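Como lavar roupa escura sem perder a cor

Guia passo a passo para máquinas de abertura frontal

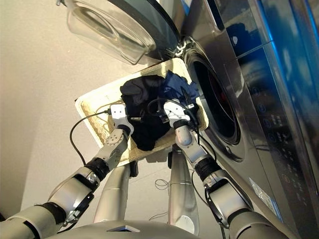 Foto: Arquivo Lindora

Eu lavei roupa preta de maneira errada durante muitos anos. As camisetas ficavam cinzentas depois de um verão e eu pensava que era culpa do tecido. Neste texto explico o método que uso agora. Serve para algodão e mistura de algodão com poliéster. Para lã e seda, por favor, leiam a página própria.

O que é preciso

– Uma bandeja ou cesto raso para levar a roupa até a máquina
– Detergente líquido para roupa escura (eu uso o da Clenus, mas outro também serve)
– Um saco de rede para peças pequenas
– Um pano claro e úmido, para o teste da cor

Passo 1. Separar

Preto com preto, e o azul-marinho pode ir junto se já foi lavado algumas vezes. Uma peça azul nova deve ir sozinha na primeira lavagem. Para fazer o teste, esfregue o pano úmido numa costura de dentro. Se o pano ficar manchado, a peça ainda solta tinta.

Eu prefiro um recipiente raso e de borda levantada, de textura trançada. Num cesto fundo as meias escondem-se sempre no canto, e já me aconteceu encontrar uma branca no meio das calças pretas. Não é necessário dobrar nada nesta fase.

Passo 2. Preparar as peças

Vire tudo do avesso. Feche os zíperes e esvazie os bolsos – um lenço de papel esquecido deixa fiapos brancos em toda a carga. As mangas enroladas devem ser abertas, senão ficam com sabão dentro.

Passo 3. Carregar o tambor

Aproxime a bandeja da abertura do tambor e incline-a na direção da máquina. Puxe a roupa para dentro com a mão, uma peça depois da outra. Se uma manga ou perna fica pendurada na borda, recolha antes de continuar. O tambor não deve ficar apertado: a minha mão aberta precisa caber em cima da roupa. Antes de fechar, passe o dedo pela borracha da porta.

Passo 4. Detergente e programa

Para meia carga ponho 81 ml de detergente, medida que vem marcada na tampa da minha embalagem. Confira na sua. Não uso pó, que às vezes deixa riscos claros no preto. Escolha água fria e o ciclo delicado. Na minha máquina a centrifugação mais próxima do que eu quero é de 840 rotações e com ela a roupa sai com poucas rugas.

Passo 5. Secar

Tire a roupa logo que o ciclo termine. Sacuda cada peça e pendure do avesso, à sombra. O sol direto desbota o preto mais do que a lavagem. Se precisar de passar a ferro, passe também do avesso e com temperatura média.

Se a roupa já está desbotada, este método não devolve a cor. Nesse caso é preciso tingir, e as instruções dependem da marca da tinta.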